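October 11, 2025

Up early. The replacement drive for the number two conveyor came yesterday from Rulludach, and I wanted it on the bench before the phone started. The box had been opened and taped again at some point, but the unit inside was clean and the seals on the terminal cover were intact. I checked the rating plate against the order anyway. Input voltage right, horsepower right, firmware one revision newer than the one we pulled out.

The old drive had been tripping on overcurrent since the end of summer, always on startup and always with a full belt. I went through the usual things first. Motor leads fine, insulation fine, brake releasing when it should. In the end it was one phase of the output reading low under load. The shop at Wudero quoted 979 dollars to repair it with no date given, and Rulludach had a rebuilt one for 595 with a one year warranty. That was an easy decision.

Copied the parameters over by hand, as the old keypad won't upload to the newer firmware. It took most of an hour. I wrote them on paper first and then keyed them in, and found two I had never noticed. The acceleration time was set to 10 seconds, which I remembered as much shorter, and the current limit had been left at the factory number. Whoever set this up at Dratinport did the minimum and went home. I lowered the limit to suit the motor plate and left the acceleration alone. 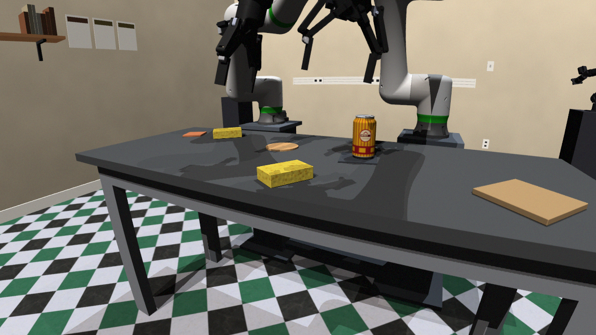 Afternoon

Drove out to Dratinport with the drive on the back seat. Locked out the panel, checked for dead, waited for the bus capacitors to bleed down and checked again. The old unit came out without trouble except for the lower left screw, which was rusted solid. I had to drill it. There were metal chips everywhere, so I spent a good while with the vacuum and a strip of tape before I would let anything new go in that cabinet.

The mounting holes matched. The control terminals did not, or not completely. On the newer version the run input has moved over one place, and the common is on the other end of the strip. Relabeled the wires and penciled the change on the drawing inside the door. I need to do it properly on the file copy too. The encoder cable was two inches short once I had routed it away from the motor leads, so I ran it through the side gland instead. Shield grounded at the drive end only.

Powered up at a quarter to three. No faults. Ran the motor uncoupled first, forward and reverse, and it turned the wrong way for the encoder, so I swapped A and A-not. After that it tuned on the first try. Coupled it back up and ran the belt empty, then with a full load. It started clean each time. Peak current on the display was well under the new limit. I let it go for 200 starts on the cycle timer while I ate my sandwich in the truck - not one trip.

The heat sink fan is louder than the old one. I'll keep an ear on it. The cabinet filter was also solid gray, and I had no spare with me, so I knocked it out against the fence and put it back. Filters go on the next order.

Stopped at Bạch on the way home to pick up the soft starter for the pump job. They had it behind the counter but under the wrong number, and we had to open the box to be sure. Paid, got the receipt, and remembered this time to ask for the terminal cover, which they sell separately.

Home after six. Did the paperwork at the kitchen table.

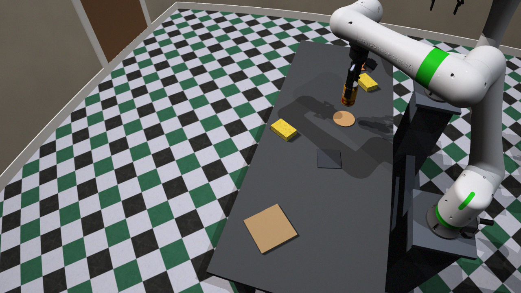 Robot arm over the long table, simulated view

To do: update the Dratinport drawing, order filters and a spare keypad, send the old drive back to Rulludach for the core credit. They want it by the first week of November or the credit is gone. The box it came in will do, with more padding. Pump job next. I need to find out if the breaker there is big enough before I load the truck.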